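Mon 27 January

The standing desk, eight months on

I bought a standing desk in May and I've been meaning to write something about it ever since, mainly so I can stop repeating myself to people at work. The short version is that it's a desk. It goes up and it goes down. I'm less sure about everything else that was claimed for it.

It's the Kestura one, the wide model, 790 pounds with the better legs. I'd spent a fortnight reading reviews beforehand, and I should have noticed sooner that they all said the same things in the same order. More energy. Better focus. "I can't imagine going back." Most had a discount code at the bottom. One of them was written by someone who'd had the desk for a weekend.

My back was the reason. It had been sore on and off all winter and I'd reached the stage where you'll believe a website. Kestura's says that you will burn extra calories, sleep better and feel sharper in the afternoons, and there's a little number next to each claim as if it leads to a footnote. I scrolled to the bottom. There weren't any footnotes. I wrote to ask and got a friendly reply thanking me for my interest in wellness.

So, the first month. I stood a lot. I stood through calls and I stood through lunch, which was a mistake, and by the second week my back felt much the same but my feet hurt as well. The forums told me I needed a mat. I bought a Pidex mat, the one with the raised bump in the middle that you're meant to roll your foot over. I rolled my foot over it for a few days and then forgot it was there, except when I tripped on it. The forums then told me it was the wrong shoes.

This is what bothers me about the whole business. There's always one more thing. If it doesn't work you're standing wrong, or standing too long, or not long enough, or your screen is too low. I did raise my screen. That helped my neck a bit, and it cost me nothing, as I used two old phone directories I'd been keeping for no good reason.
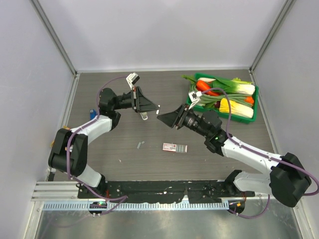

By the end of summer I was standing for perhaps an hour in the morning and not at all after that. I know this because the desk has an app. The app wants you to set a goal, and it sends a cheerful message when you've missed it, and I lasted until September before I turned the messages off. It also wanted my date of birth and my weight. I gave it somebody else's. I can't see what a table needs with my weight.

The motor is fine, I'll give them that. It's quiet enough to use while someone is talking. The memory buttons work three times out of four, and the fourth time it stops slightly short and you have to nudge it. The cable tray underneath is poor. It's held on with four small screws that go into nothing much, and mine has dropped at one end already. Also, the top marks very easily. A mug left overnight will do it.

What did help my back, as far as I can tell, was walking to the far station in the mornings. I started doing that in October when the near one had its lifts out and the crowds were awful. It's a bit under half an hour and mostly flat, apart from the bit by the allotments. But I'd also changed my mattress by then, and the weather was different, and backs get better by themselves quite often. I wouldn't put money on any of it. If I had a walking company I suppose I'd have a website saying it was the walking.

A few people have asked whether they should get the cheaper Drultberg frame and put their own top on it. I haven't tried it, so I don't know. If you already have a table you like, I'd try a box on it for a couple of weeks first, at the height you'd stand at, and see whether you're still using it by the end. Mine would have told me a good deal.

I'm keeping the desk. The returns period ran out ages ago and it is a decent size. Most days it stays down. The mat is in the hall by the back door and the dog sleeps on it.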